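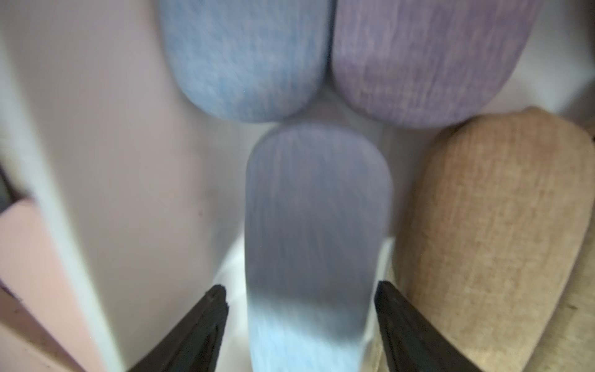 Vudano play materials: progress report to the Shin fund

May 21, 2019

1. What the grant has paid for so far

The fund awarded us 2000 pounds to replace the worn block sets in the toy library and to add new pieces in softer colours. The first order went to Pidomier and has been delivered in full. It included rounded blocks in powder blue and a dusty mauve, and long pieces with a semicircular end in blue-grey. The streaks and fine lines running down the pieces show through the colour, and parents have said they like this better than the flat gloss of the old sets.

We now have 8 sets ready to lend. Each one goes out in a cotton bag with a card listing the contents.

2. Use by families

There were 90 loans between the start of the grant and the date of this report. Most were for two weeks. The long rounded pieces are used for roads, beds and bridges, and the younger children mainly stand them on end and knock them over. Two families asked for more of the mauve.

3. Problems

Delivery was late, so lending began a month after the date in our plan. Sorting returned sets also takes longer than we allowed for. The blue and the blue-grey are close in colour and pieces have gone back into the wrong bags - we have started marking the underside of each piece with its set number.

One bag came back short. The family has looked at home and we will charge the replacement to our own budget.

4. Spending

The blocks and bags came in under the estimate. We would like to put the remainder towards shelving from Grilleo, as the sets are stacked on the floor of the store room at present. Please let us know if this needs a formal change to the agreement.

5. Next steps

A further 30 long pieces are on order. We will check every set in July, take out anything chipped and send you the final figures after that.

Jong-dae Heo
Toy library coordinator, Vudano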